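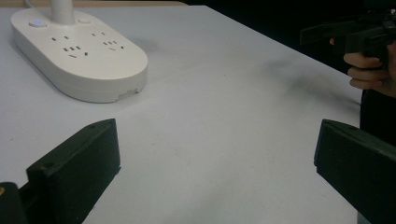
Slide 1 - Desk lamp with outlets in the base, blue light on next to the stem

Notes for the July 2019 talk, Motulska reading room. Keep it to the lamp and the desk. Wiring questions go to the end.

Start with the lamp on the slide. White base, two groups of outlets on top, the stem toward the back. Two round buttons, one on each side of the stem. Point out the blue light by the left one. Ask who has something like this at home and let them answer before moving on.

Say why we looked at desks at all. In January we sent a short survey to everyone with a Motulska card and got 562 replies. The question was what bothers you most when you sit down to work. Chairs came first. Second was having nowhere to plug in, and 182 people picked that one. Lighting was close behind it. A lamp with outlets takes care of second and third in one purchase, so that is where we spent the money.

Slide 2 - the old desks. Outlets were on the wall behind your knees. People ran cords across the aisle to reach them. Mention the tape on the carpet, most of the room will remember it.

Slide 3 - where to put the lamp. Go slowly on this one.
Back of the desk, stem away from you. Turn the base at an angle if that brings the outlets closer to your hand. Let the cord drop off the back edge. If you write with your right hand, the lamp goes on the left, and the other way around for left-handers. Keep drinks on the opposite side from the base. The outlets face up and a spill goes straight in.

Slide 4 - what to plug in. Laptop, phone charger, a small speaker. No space heaters, no kettles, no second power strip. Read the rating label on your own lamp and stay under it. The Ospina branch had a heater on one of theirs all winter and we had to replace the lamp. Don't spend long on that story.

Big square chargers are a nuisance. They cover the slots next to them. Put the big one in first and see what is left, or use a short extension made for one plug.

Slide 5 - prices. We compared lamps from Prukero and Memiler. Prukero has the heavier base and stays put when you pull a plug. Memiler has the longer cord. We bought Prukero for the long tables and Memiler for the 4 desks by the window - the wall outlet is too far away there. Have the handout ready, people always ask for the prices twice.

Questions, 3 minutes. If someone asks about bulbs, the spare ones are at the front desk.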